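Projects > Reports > Small Islands Walking Holidays

Progress report to the fund: walking and boat holidays on the outer islands
29 Mar 2018

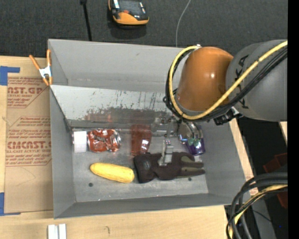 Orange and grey KUKA arm working inside a metal bin.

Prepared by Gergely Szalai, project coordinator, for Wilma Martens, program officer

1. Where we are

The project has now finished its first half. The purpose, as you know from our application, is to bring visitors to the outer islands in the quiet months, with a seven-night holiday that combines walking, short boat trips and stays in family guesthouses. In the first half we had to agree the route, sign the guesthouses, print the walking notes and sell the first departures. The route and the notes are ready. The guesthouses are signed except for one. The sales are behind the plan, and I explain this in section 4.

2. The route

The holiday starts in Potetti, where guests spend two nights and have one free day in the old harbor. On the third morning they take the ferry to Endale and stay three nights. The last two nights are on Rolar, the smallest of the islands, with a final walk to the lighthouse and back by the salt pans.

In the application we proposed four islands. We have taken out the fourth one. The ferry company changed its winter timetable in December, and the connection now leaves guests on the pier for five hours with no café open. I discussed this with you by telephone and you agreed to the change, but I want it to be also in writing. The nights we saved were moved to Endale, where the guesthouse owners had asked for longer stays from the beginning.

The walks are between two and five hours long. All of them were walked twice by our team, once in each direction. We found two places where the old path is not safe after rain. For the first one we made a detour through the olive terraces, with written permission from both owners. For the second one, on the north side of Rolar, we wait for the municipality to repair the steps. Until then the guests use the road.

3. Guesthouses and boats

We have contracts with nine guesthouses. They give us 60 beds together, which is the number promised in the application. The tenth house, in Potetti, wants to be paid fully in advance, and our budget does not allow this. We are still talking with the owner – she is friendly about it, but I do not expect that she will change her mind. If she does not sign before the summer, we will continue with nine.

Breakfast is included everywhere. Dinner is included on four nights, and on the other nights guests can choose a restaurant for themselves. Some of the owners asked if they could offer cooking evenings. We tried one in Endale with local people as guests and it was a pleasant evening, although it finished much too late for people who walk the next morning. The second one will begin an hour earlier.

The boat trips are done by Zimidus, who also run the summer taxi boats. They offered a fixed price for the whole season, with free cancellation in bad weather. Their larger boat needs a new license for the winter months. The papers were sent in December and we have not received the answer yet. The small boat is already licensed and is enough for the spring groups.

4. Sales

The target for the first season is 300 guests. Until the date of this report we have 153 confirmed bookings, and we hoped to be further. I see two reasons. Our page went online six weeks later than planned, after the translation had to be done again. Also, two of the travel agents who had promised to take the holiday in their catalogs took it only on their websites, where it is not easy to find.

The bookings we have are good ones. Most are couples and small groups of friends, and many ask for an extra night at the end. We now sell this extra night directly on the booking page. The autumn departures sell better than the spring ones, so we would like to add one more autumn departure and cancel the earliest spring departure, on which only three guests are booked. All three have accepted to move to another date.

5. Money

Spending is within the budget. The line for printing is finished: we printed 1000 copies of the walking notes, with maps, and they are already in the guesthouses and in the harbor office. The line for translation is overspent for the reason given above. We ask your permission to cover the difference from the travel line, where money remains because the team shared one car. The full table and the receipts will come to you by post.

6. Next steps

– Decide about the tenth guesthouse.
– Receive the license for the larger boat.
– Visit the two travel agents again and ask for a place in the printed catalog.
– Collect the comments of the first guests and correct the walking notes where necessary.
– Ask the municipality for a date for the steps on Rolar.

From your side we need an answer on the translation costs and on the change of departures. If you would like to visit the islands during the spring departures, we can keep a room in Endale for you, but please let us know early.

Gergely Szalai

Related items
Walking notes for Endale: the olive terraces
Ferry connections from Potetti in winter
How to become a partner guesthouse
Questions from guests before they travel

Contact the project office | Copyright Small Islands Walking Holidays | Back to top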